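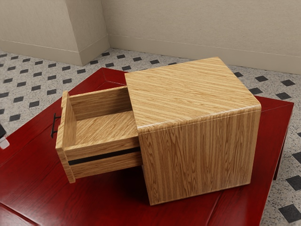
Simulated examples are worth collecting only if somebody also opens a real drawer now and then. That was the first remark made from the floor when our delegation joined the afternoon session at the Vadier laboratory in Carkstead, and it set the direction for much of the visit. The hosts agreed with it in part. Their position was that simulation supplies variety at low cost, and that a smaller set of examples from physical furniture is needed to check what the simulation has taught.

The visit took place in July at the invitation of the laboratory. Six members of our working group attended. The purpose was to learn how examples are gathered for a learning system that is meant to handle household furniture, and to judge whether the method could be of use in our own training center.

The drawer task

The work shown to us is known within the laboratory as the Danladi set. It concerns one cabinet on a table and the opening and closing of its drawer. The cabinet is rendered in a light oak grain and the table in a glossy dark red. The drawer carries a slim black bar handle, mounted upright, and the staff spent some time on this detail. An upright bar asks for a different approach from a horizontal one, and early examples recorded with horizontal handles were of little help when the handle was turned.

An operator guides a simulated arm with a hand controller while watching the view on a monitor. Each attempt is stored with the motion of the arm, the position of the drawer and a short written instruction, such as "open the drawer halfway" or "close the drawer." Attempts are limited to 60 seconds. Those that run over are kept in a separate folder and are not used for training at present, although one member of the staff argued in favor of including them.

At the time of our visit the set held 3471 accepted examples. We asked how an example comes to be accepted. A first check is made by the software, which compares the final position of the drawer with the instruction. A second check is made by a person, who replays the attempt and rejects it if the arm has passed through the wood or pushed the cabinet across the table.

Surfaces and rooms

Members of our group asked why so much care had been given to the room. Wood grain, a glossy tabletop and a speckled floor with black diamond tiles seemed more than a drawer task would require. The answer was that earlier examples had been recorded against plain gray surfaces, and the system trained on them lost track of the drawer once patterns were introduced. Surfaces are now changed between recording periods. A drawer and cabinet in the same grain are considered a harder case, and the laboratory intends to record more of them.

The recording software is called Zolov and was written in-house. It is stable but slow to load, and we waited almost 5 minutes for a new room to appear.

Discussion

The closing discussion returned to the question of physical furniture. The laboratory plans a comparison in which the same instructions will be given in simulation and on a real cabinet. No results were available to us. We requested a copy of the written rules for accepting and rejecting examples, and the hosts agreed to provide one after internal review. Our group recommends that these rules be studied before any equipment is ordered for the training center. A return visit has been proposed for the period after the comparison is complete.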